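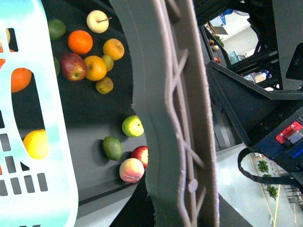

Kodthorpe Fruit Names – README

Last edited August 25, 2021

So this is the word list I keep for the Kodthorpe shop shelves: the fruit, the blue baskets, the counter and the tables the fruit ends up on. It started as a page of scribbles in June and it's now a real text file with a real folder around it, which makes me happier than it should. If you have to write "apple" more than a few times in one afternoon and want to be sure the next person means the same apple, this is for you.

What you get

names.txt – 27 names, one per line, lowercase, no plurals
colors.txt – the color words that are allowed in front of a name
places.txt – words for where a thing is (shelf, tray, counter, table, basket)
notes.csv – 600 short notes written with the names above
old/ – the Ngau list, kept so that old notes can still be read

The notes are one sentence each. Typical ones look like "green lime on table beside basket" or "red apple on counter, left end." Short is good! I cut anything that went past one line, and I cut anything with an opinion in it (somebody kept writing "nice peach").

Apples, the big headache

Apples come in too many colors. We have red, dark red, green, pale, orange-yellow, and then a red one streaked with green that I have seen written down five different ways. The rule now is that you use the color that covers most of the apple and then stop. The streaky one is a red apple. The pale one is "white apple", even if it looks cream to you – I know, I know, but "cream apple" sounds like a dessert and people kept asking me what it was. 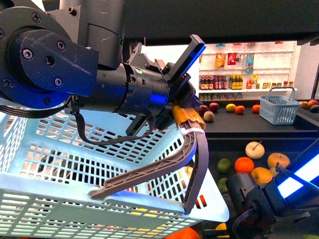
Limes and lemons are easier, as long as you go by color first and shape second. A green oval is a lime. Yellow with the little points is a lemon. Small yellow things where you can't tell get "small yellow fruit" and that's a perfectly respectable answer. I would much rather read that 40 times in a row than find a lemon in the notes that was a pear all along.

Oranges next to the orange-yellow apples are where most of my corrections went. Look for a stem or the dip at the top before you commit. If it's half hidden in a basket and all you have is a patch of orange through the slots, write "orange-colored fruit" and move on with your day.

Baskets

The word is "basket." It isn't "crate" or "tub" or "bin", all of which are in the old Ngau list and all of which I have been pulling out by hand. If there are two, say "large basket" and "small basket". The handle is "handle" and the top edge is "rim." Holes in the side are "slots" whatever shape they are.

Fruit in a basket counts as in the basket even when it pokes up over the rim. Fruit leaning on the outside is "beside basket". This one took three rounds of email to settle, so please don't reopen it unless you bring snacks.

Packaged stuff

Bags, bottles and jars are not in names.txt. I use "package" for anything in a wrapper, plus its color, and leave it there. A proper packaged list is something I'd love to do, but the labels need reading one by one and I haven't had the time.

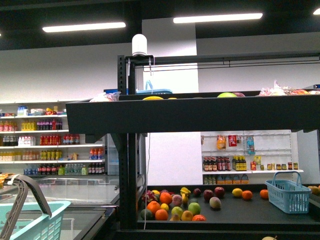

Petar

Changes since the first version

Added "dragon fruit" (two words, please) and "mango." A mango gets both of its colors, green first, as in "green and red mango." It's the only name allowed two colors and yes, the streaky apple people have complained.

Split "melon" out and then took it back out again. Round green fruit that you can't place stays "round green fruit."

Replaced 24 notes that said "top shelf" when they meant the tray underneath. The shelf with the front panel is "upper shelf", the flat one below it is "lower tray".

Opening the files

Everything is plain UTF-8. notes.csv has 3 columns: id, place, note. It loads fine in Irex if you switch the separator to a comma first – mine defaults to semicolons and gives you one very wide column.

Known gaps

Pears are thin on the ground in the notes, and so are peaches. Bananas are always singular, even in a bunch, and I may change that. Ids jump in a couple of places where I deleted duplicates and didn't renumber.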